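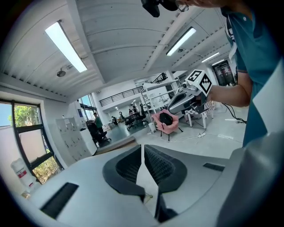
Does the new handling program at Grustidard's Derkbridge site replace the packing staff? The company says current jobs stay, but the work in them changes from September.

Under the plan, Sqalli arms will take over the transfer of small parts from bins to trays, a task now done entirely by hand. The arms learn from recorded demonstrations made by employees with hand-held grippers. Veso, which supplies the software, has asked for 3000 recordings before the first line is switched over. The site had 900 at the end of last week.

Forty employees have been trained to record. Sessions are limited to 30 minutes, followed by a change of task, after early users reported sore wrists. Recording time is paid at the normal hourly rate and does not count toward packing targets.

Once the line is running, packers will clear jams, check trays and record new demonstrations when a part changes. Night shift staffing has not been settled. Grustidard will meet with shift representatives on Thursday to discuss it.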